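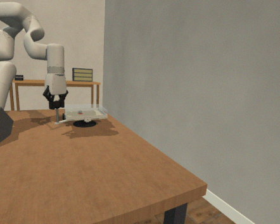
What makes a loaf of bread rise?

Yeast feeds on the sugars in the dough and gives off carbon dioxide, and the gas is held in place by a stretchy network of gluten. The dough swells as more gas collects, and the heat of the oven then sets it in its final shape.

Chapter 2
Yeast, flour and time

Bread can be made from four things: flour, water, salt and yeast. The recipe fits on a small card, yet two bakers using the same card will often produce very different loaves. The differences come from the flour they buy, the warmth of their kitchens and how long they leave the dough alone. This chapter deals with the first stages of bread making, from weighing out to the end of the first rise. Shaping and baking are covered in Chapter 3.

By the end of the chapter you should be able to describe what yeast needs in order to grow, explain how gluten forms, tell an under-risen dough from an over-risen one, and write up a simple rising test in your notebook.

Words used in this chapter

Crumb: the inside of a baked loaf.
Fermentation: the process by which yeast turns sugars into carbon dioxide and alcohol.
Gluten: a stretchy protein network formed when wheat flour is mixed with water.
Knocking back: pressing the gas out of a risen dough before shaping it.
Proving: leaving the dough to rise. Some bakers keep this word for the second rise only.

2.1 Yeast

Yeast is a living thing, a single-celled fungus too small to see without a microscope. It is sold fresh in blocks, or dried in tins and sachets. Fresh yeast should be pale, cool and crumbly, with a clean smell. Dried yeast keeps for months in a closed tin, but it does lose strength, and an old tin opened in September may do very little by spring.

Yeast works fastest in a warm dough. In a cold kitchen it slows down, and in a refrigerator it very nearly stops. High heat kills it, so water for bread should feel no more than lukewarm on the wrist. A slow rise in a cool place is often chosen on purpose, as it gives a fuller flavour.

Salt slows yeast as well. Dough made without salt rises quickly, but it is slack and hard to handle, and the bread tastes flat. Weigh the salt each time. Spoons vary too much to be relied on.

2.2 Flour and gluten

Wheat flour contains two groups of proteins, the gliadins and the glutenins. Once they are wetted they join up to form gluten. Kneading stretches the gluten and lines it up into thin sheets, and these sheets trap the gas. Strong white flour has more protein than plain flour and so makes a lighter loaf. Wholemeal flour has plenty of protein too, but the pieces of bran cut into the sheets, and the crumb is closer. Rye forms only a weak gluten, and a pure rye loaf stays dense however long it is kneaded.

To test whether dough has been kneaded enough, pull a small piece gently between the fingers. It should stretch into a thin skin before it tears. If it breaks at once, knead for a few minutes more and try again.

2.3 A case from the trade

The bakery in Teltby, run by Annelies Prantl, makes a white tin loaf called the Losten. One winter the loaves began to come out small and heavy, although neither the recipe nor the flour had been changed. Her assistant, Tyra Lindholm, kept a record of the dough temperature every morning for 11 days. On the coldest mornings the dough was well below its usual warmth by the time it left the mixer. The bakery started using slightly warmer water and allowed 50 minutes for the first rise, where it had allowed 47 before. Most of the improvement came from the water. Adding three minutes to the time made little difference by itself.

Keep this case in mind when you reach Activity 2A, in which you will put three pieces of the same dough in three different places and mark their height on the side of the jar. Use straight-sided jars, and label each one before the dough goes in. Read section 2.4 on measuring the rise before you begin.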